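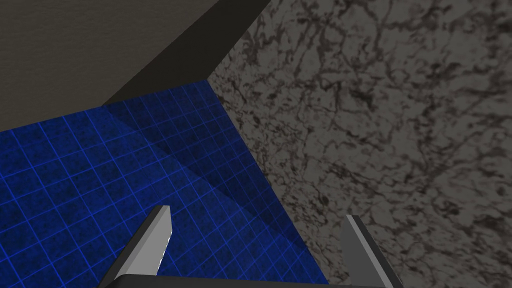

Le carnet Kelellow, grand format

Bon, je vous présente enfin mon chouchou de la boutique ! Le Kelellow, c'est le carnet que je cherchais depuis mes années de fac : un papier épais qui accepte le stylo plume, une reliure cousue qui s'ouvre bien à plat et une couverture en toile qui ne craint pas les fonds de sac. J'en remplis un tous les 2 mois (oui, j'écris gros) et je n'ai encore jamais perdu une page.

L'intérieur

Les feuilles sont réparties en 16 cahiers cousus au fil de lin. Le pointillé est gris très pâle — Jyoti Dwivedi, qui relie avec moi à l'atelier, le trouvait même trop pâle au début, et puis elle s'y est faite. J'ai gardé deux pages blanches au début pour un sommaire et une pochette à la fin pour les tickets, les timbres, tout ce qui traîne.

Côté encre, j'ai essayé à peu près tout ce que j'avais dans mes tiroirs. Les plumes fines et moyennes passent très bien. Avec une plume large bien généreuse, ça se devine un peu au verso, et le feutre à alcool traverse, autant vous le dire tout de suite.

Les couleurs

Ocre, vert bouteille et prune. La prune part vite ! Le prochain tirage est prévu en mai, 700 exemplaires en tout, les trois couleurs confondues.

Prix et envoi

16 euros pièce, élastique et marque-page compris. J'emballe dans du kraft, sans plastique, et les commandes passées avant midi partent l'après-midi même. Pour une gravure d'initiales sur la couverture, glissez un mot dans la case « message » (trois lettres maximum) et comptez quelques jours de plus.

Les recharges Hondeck ne vont pas dedans, on me pose souvent la question : c'est un carnet cousu, les pages ne s'enlèvent pas.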